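Setting Up and Maintaining the Simulated Manipulation Cell

Project report, second-year practical module
Submitted 09/07/2020

1. Purpose of the work

The Avel cell is the simulated workplace in which students of the module test pick-and-place routines before they are given time on hardware. It consists of one arm with a two-finger gripper, a furnished room and a small stock of household objects. The present report covers how the cell was put in order between May and the end of term, which faults were found, and what the next group should check before using it.

The work was divided between two students. Tzu-hsuan Leung was responsible for the room models and the object library, which is kept under the name Orner. The author was responsible for the arm, the gripper settings and the run logs.

2. Condition of the cell at handover

The cell was handed over with a short note and a settings file from the previous group. The note stated that the cell was ready for use. On the first full run, however, 13 of 72 grasps ended with the object falling before it had been lifted clear of the surface. The logs showed no collision and no joint limit warning in any of these cases.

Two causes were considered. The first was that the arm base had been placed too far from the furniture, so that the forearm was close to full stretch when the gripper was lowered. The second was that the contact settings of the fingers did not suit small, smooth objects. Both proved to be partly correct, and they were dealt with separately.

3. Placing the arm

The base position was stored in two files, and the two entries did not agree. The room file had been changed when the bedroom layout was brought in, but the arm file had not. The entry in the arm file was removed, and the base is now read from the room file only. After this change the arm could reach across the whole dresser top with the elbow well bent.

The reach check is carried out with the small bottle at the far end of the dresser, with the gripper pointing straight down and the other objects left where they are. The forearm must stay level above the surface and the wrist must pass clear of the vase at the back corner.

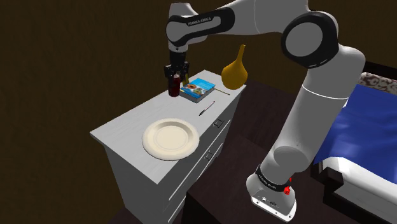
Zlata Romaniuk

The check should be repeated whenever a room is added or a piece of furniture is moved. It takes a few minutes and does not require the full set of runs.

4. Gripper settings

The closing force had been set for the largest object in the library and left unchanged for the rest. With narrow objects the fingers closed quickly, met the surface and pushed through it by a very small amount, after which the solver forced the two bodies apart. The object then dropped or was thrown sideways.

The closing speed was lowered and the friction value on the finger pads was raised in small steps. The time step was also shortened during contact. This last change made each run slower, but it had the greatest effect — with the other two changes alone, the thin objects still slipped.

Pens and pencils remain difficult. They lie flat, and the fingertips must come very near the surface to close on them. A lower limit for the fingertips has been set for these objects in the Orner library.

5. Routine care

The settings are now kept in one folder, with a dated copy made before each change. The run log, Vendus, had grown to 2,176 entries, many without an object name. Entries without a name were moved to a separate file and have not been used in this report.

The group using the cell should run 25 grasps at the start of each week and compare the results with the stored set. If the results differ, the solver version should be checked first.

6. Remaining faults

The shadows in the bedroom layout are deep, and the lower part of the furniture is hard to make out on the laboratory screens. A second light was tried but has not been kept, as it altered the results of the Mok vision exercise. The drawers of the dresser have not been tested with the arm. Their recessed handles will require a different approach angle, and the present settings should not be used for them.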